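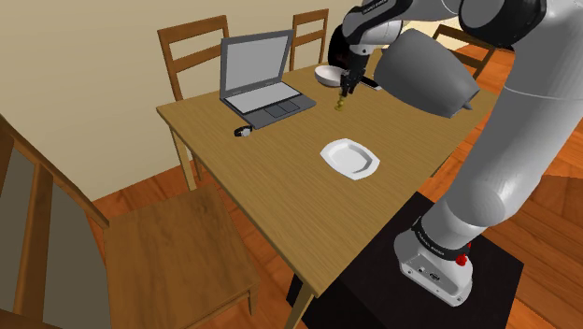

3. Data and Methods

3.1 Study area and sample

The survey covered four towns: Pronska, Dridari, Quiroga and Wuvska. Pronska and Dridari are market towns with older housing, mostly row houses with a separate kitchen. Quiroga grew quickly after the rail link was built, and much of its housing consists of small apartments in which one room serves for cooking, eating and rest. Wuvska lies between these two types. Households were drawn from the municipal address register, stratified by dwelling size, and invited by letter in August. A total of 246 households agreed to take part. Single-person households make up a larger share of the sample than of the register, and all results in Section 4 are weighted to correct for this.

Institutional residences, student dormitories and dwellings without a fixed table were excluded. The last group was small, but its exclusion should be kept in mind when the findings are read against studies of very small apartments, where meals are often taken on a bed or sofa.

3.2 Meal diaries

Each household kept a meal diary for six days, including one Friday. The diary was completed by the person who usually prepares the evening meal. For every meal eaten at home it recorded the start time, the persons present, the place where the meal was eaten, and any other activity carried out at the same table in the 60 minutes before the meal began. Respondents described these activities in their own words. The answers were later coded by Domingo Quezada and Jaime Barros, working separately, into paid work, schoolwork, household paperwork, leisure and food preparation. Where the two coders differed, the entry was discussed and a single code was agreed. Entries that could not be settled in this way were coded as mixed.

After incomplete diaries were removed, 1,015 evening meals remained for analysis. Breakfasts were recorded but are not used here, as many respondents gave only the time and left the other columns blank.

3.3 Place settings and table sharing

Earlier work on home dining has tended to treat the table as either in use for a meal or not in use. The diaries suggest that this is too simple. In a large part of the entries, one person had begun to eat while another was still working at the same surface, and some tables carried a place setting for much of the afternoon. We therefore define a meal as shared when two or more persons eat at the same table for any part of the meal, and a table as shared when a meal and another activity overlap there. The two measures are independent. A person eating alone beside someone who is writing letters has a shared table but does not have a shared meal.

A place setting was counted from the moment the first plate was put down. Cutlery, glasses and serving dishes were not required. This rule was adopted after the pilot, in which several respondents laid cutlery only when all the food was ready and so appeared to set the table much later than their neighbors did.

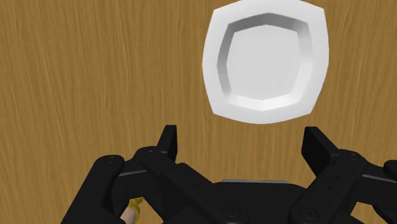 Figure 2. White plate on a wooden tabletop, viewed from above.

Table size was measured by the respondent with a paper tape supplied with the diary. Length and width were recorded to the nearest inch, with any folding leaf in the position normally used for the evening meal. Round tables were recorded by diameter. No attempt was made to measure the part of the surface taken up by other objects. Respondents in the pilot found that question intrusive, and several of them said they had tidied the table before answering it.

3.4 Interviews

Follow-up interviews were held with a smaller group of households chosen to reflect the range of table sizes and working arrangements. Most interviews lasted roughly an hour and took place in the room where the evening meal was eaten. The interviewer asked about the history of the table, the seats that household members regarded as their own, and what had to be cleared before a meal - and by whom. Interviews were transcribed in full, and quotations were shortened only where a passage repeated itself. 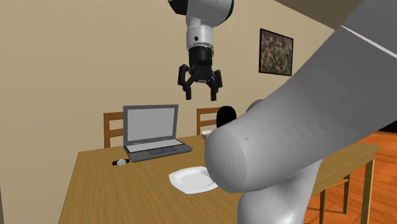

3.5 Limitations

The diary depends on one respondent's account of the whole household. Meals eaten late by other members may be under-reported, above all in homes with shift workers.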